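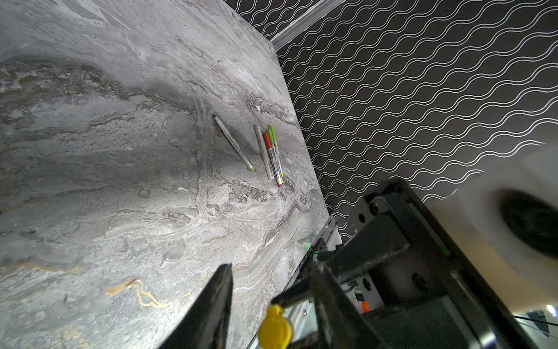 Five markers on the gray marble countertop.

Culvert and road shoulder check, Romerberg Road, September
Walked by Kenna Haldane, with Nahom Demissie on the far side

1. Inlet clear of debris: NO
Branches packed in tight again! I pulled what I could by hand but the big limb needs a chain and a truck (Nahom tried, bless him).

2. Pipe joints: OK
Looked in with the flashlight from both ends. A little rust at joint 2, same as last time, and I don't see it spreading.

3. Shoulder washout: NO
This is the one I'd lose sleep over. The gravel is gone for 27 feet on the creek side and the pavement edge is hanging over air. Cones are out. I'd like a real barrier there before the next storm.

4. Guardrail posts: PARTLY
Post 178 wiggles when I lean on it. The rest feel solid. 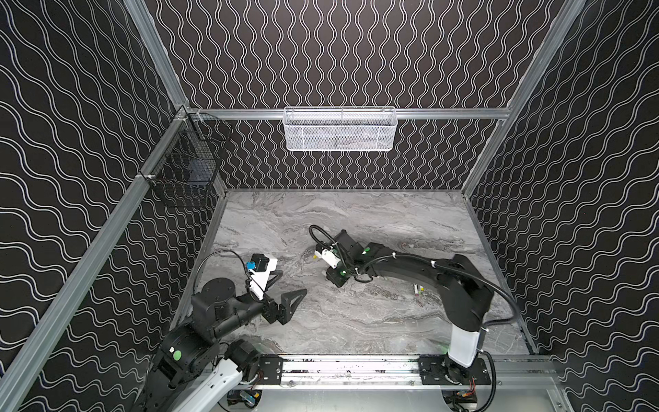 5. Signs: OK
The high water sign is up and you can read it from 100 feet, even with the sun behind it. I trimmed the blackberries back while I was there and have the scratches to show for it.

6. Ditch toward Fledham: NOT CHECKED
Too much standing water for my boots. Abenezer Fikre is going back with waders.

Follow-up: items 1 and 3 to Shewit Gebretsadik at the road office, please, and item 4 whenever the crew is out that way. Gate key is back on its hook.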